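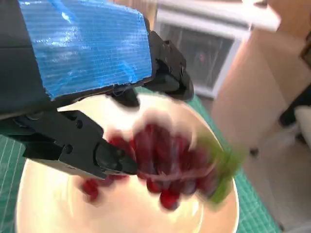 July 5, 2018

Table grape storage, lot from Mersha, day 23. Cold room 3 held setpoint all week apart from the defrost cycle. Gross weight of the lot at the morning weighing 1,894 g, tare already taken off. Loss since the last weighing is in line with the Kuker lot, so the liner change made no difference I can measure.

Stem browning scored on the usual scale. Laterals worse than the main stem, as before. Berry shatter low. No gray mold on the top layer; bottom layer not opened yet.

Refractometer read high on the first few berries. Re-zeroed with distilled water and repeated the set. Use the second column in the sheet and ignore the first.

Firmness: 52 berries, equator only, stems clipped and left on. Skipped anything with split skin. Spread is wider than for the Zokville fruit and I suspect mixed picking dates. Need to ask the packer.

To do: order sulfur pads, replace the humidity logger battery, open the bottom layer Monday.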